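Home Help Board > Laundry and Closets

How do you fold a big soft T-shirt so it stays square?

Posted by Quiambao, January 2021

I have been trying to get all my shirts down to the same size so they stack on one shelf. The shelf is 34 cm deep. Stiffer shirts are no problem. The trouble is the large, soft ones, which spread out while I'm folding and end up wider at one end than the other. The sleeves also work their way out of the fold, and then there is a point sticking out of the side of the stack.

I start with the shirt face down on the table, fold the sides in, then bring the bottom up. By the second fold the corners no longer line up. I have tried a folding board and didn't like it, as the soft fabric slid around on the plastic. I would like to do this by hand if I can. Do I need to iron first?

Tridatano

You don't need to iron. Most of the trouble comes from folding up the bottom before the sleeves are dealt with. If a sleeve is lying at an angle when you make the long fold, it pushes the layers above it out of line, and every fold after that is worse.

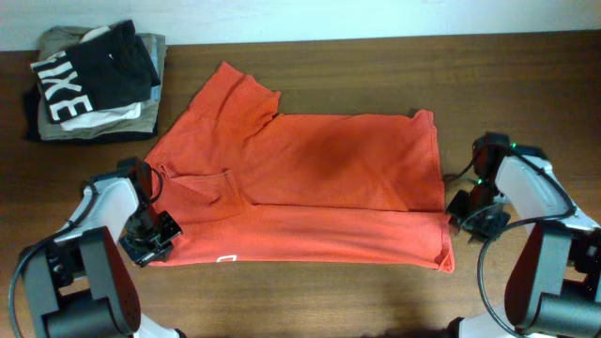 Red garment partway through folding, with a sleeve-like section still out at upper left and a band folded across the lower part.

At a stage like that I would open the band back out and start over from the sleeves. It takes less time than trying to pull the corners straight afterward. This is the order I use:

Lay the shirt face down and smooth it from the middle toward the hems with flat hands.
Fold one side in to the center of the back. Turn the sleeve back on itself so it lies parallel to the side you just folded.
Do the other side the same way. You should have a long rectangle. Check the width at the top and at the bottom before going on.
Fold the bottom hem up to just below the collar, then fold in half again.

If a corner of the hem flips out as a little triangle, tuck it back before you make the next fold. It won't flatten out in the stack.

For a shelf 34 cm deep you may want thirds at the end instead of halves. Try one shirt and measure it.

Lora

I just roll mine.

Wiltness

Agree with Tridatano about the sleeves. Two things to add.

The table matters. I used to fold on the bed and the shirt sank into the blanket wherever I pressed. A bare table is much easier with thin knits. Keep the finished stack off to a back corner so you have room for the sleeves.

Also, hold the fabric in 2 places when you bring the bottom up, one hand near each end of the hem. If you lift from the middle, the ends sag and you get a slanted fold.

Mine are never perfectly square either. I put the neatest edge facing out and leave the rest.

Quiambao

Thanks. I had been leaving the sleeves for last. Did 4 shirts this morning in the new order and they fit the shelf folded in thirds. The rolled one fell off.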